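Prelgate Institute
December 2025
A thread on whether machines can yet be trusted with household laundry, and on what our assessment of garment folding has shown so far. The views are those of the Domestic Tasks Group. 1/19

Prelgate Institute
We are asked this question more than any other. Members of the public see a short film of a machine folding a towel and wish to know when they may buy one. Care providers ask whether they should be setting money aside. Our present advice to both is to wait. 2/19

Prelgate Institute
Washing and drying have been left to machines for decades. What remains is the work on either side of them: sorting, turning sleeves the right way out, folding, hanging and putting away. Most of it is done by hand, in bedrooms, by people who are thinking of something else. 3/19

Prelgate Institute
The assessment began in May. It is led by Noura Saab and covers folding only. Ironing was considered and set aside, as the safety questions deserve a study of their own. 4/19

Prelgate Institute
Three systems were put forward. Asel is a two-armed machine on a fixed base. Stakwood is a cabinet into which garments are fed one at a time. Sangkhawat is a single arm on a wheeled stand. Each supplier agreed to our terms before the first session and none has seen the results of the others. 5/19

Prelgate Institute
There have been 1,693 attempts to date. An attempt starts when the machine is told to proceed and ends when it reports that it has finished, or when 400 seconds have passed. A person who folds for the household sets the standard for what counts as an acceptable result. 6/19

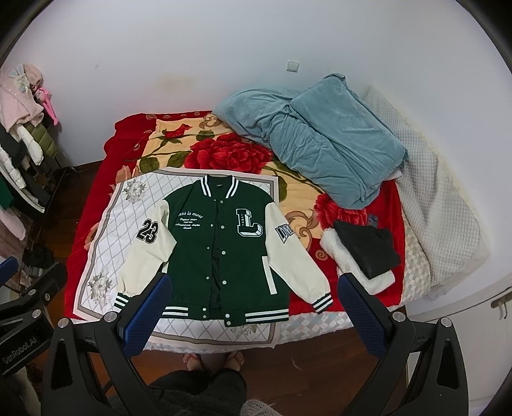

Prelgate Institute
Folding is judged in our work by category of garment, and outerwear is the category in which the three systems differ most. A tea towel has four edges and one thickness. A varsity jacket has a ribbed collar, ribbed cuffs, a waistband, a column of snap buttons and two sleeves that must be brought in without dragging the body out of square. The green one with cream sleeves is spread flat and face up, and for a person that is most of the difficulty removed. For a machine it is the point at which the difficulty can first be measured. 7/19

Prelgate Institute
Patches and embroidery deserve a separate word. They make cloth stiffer in one place than in another, so that a fold line planned across the chest will often move to the edge of the stitching. Asel allows for this if it is given a second attempt. Sangkhawat does not, and Stakwood declines garments with raised decoration altogether. 8/19

Prelgate Institute
We do not regard declining a garment as a failure. A machine that returns an item untouched has done no harm, and our scoring reflects this. It does mean that a buyer must read the list of accepted garments with care before comparing prices. 9/19

Prelgate Institute
On plain items the news is better. Towels, pillowcases and T-shirts were folded to the household standard by all three systems in the great majority of attempts. They were slow. A practised adult will finish a small pile while the fastest of the machines is on its second shirt. 10/19

Prelgate Institute
Surfaces matter a good deal. Suppliers prefer a bare table of a single colour. Very few homes have one to spare, and much folding is done on the bed. Patterned bedding is hard for a vision system, which must decide where the garment stops and the roses begin. 11/19

Prelgate Institute
A plain mat under the garment helps, and we would suggest one to any household taking part in a trial. Printed mats help less. Soft mattresses bring a further problem, in that the surface gives way when pressed and the machine's estimate of height is then wrong. 12/19

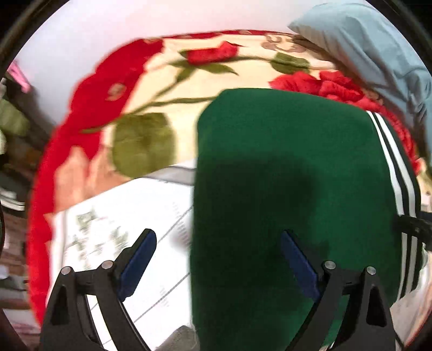 Prelgate Institute
Can a machine be left alone to fold a basket of mixed laundry?
At present we would advise against it. All three systems needed a person within reach to separate items that had been picked up together, and to step in when a sleeve was caught beneath the body of a garment. 13/19

Prelgate Institute
Picking up a single layer remains the hardest step. Knitted cloth in particular will stretch before it lifts, and a grip that is firm enough to hold it may take the layer underneath as well. Human fingers settle this by feel. The systems we assessed rely chiefly on sight, and the fingers themselves hide the very edge that needs to be seen. 14/19

Prelgate Institute
Shadows are a related matter. Dark green, navy and black garments lost detail under a single ceiling light, and moving a lamp to the side made a marked difference to Asel and a small one to Sangkhawat. Contrasting stripes at a hem or cuff are useful to a machine, as they show which way the edge is running. 15/19

Prelgate Institute
Several shop owners have written to ask about the sales floor, where jackets and jumpers are unfolded by customers all day and must be put straight again. We looked at this briefly with 11 styles from one retailer. Stakwood performed well on the jumpers. It has the advantage that a shop sells many copies of the same item, so that a fold need only be set up once. 16/19

Prelgate Institute
Homes have no such advantage. A family wardrobe may hold 100 garments with hardly two alike, along with a puffer jacket or a piece of fleece that will not keep a crease whatever is done to it. For such items we recommend a hanger, and we would say the same to a person. 17/19

Prelgate Institute
Our guidance to care providers is as follows. Do not reduce staff hours in expectation of a folding machine. Where a supplier offers a trial, accept it for towels and bed linen, keep a written note of each occasion on which a member of staff had to step in, and ask for those notes to be part of any later agreement on price. 18/19

Prelgate Institute
The next round will cover hanging, starting with coats and padded jackets. Households wishing to take part should have a bed or table that can be reached from at least two sides. Written questions may be addressed to Noura Saab at the Domestic Tasks Group, and replies of general interest will be added to this thread. 19/19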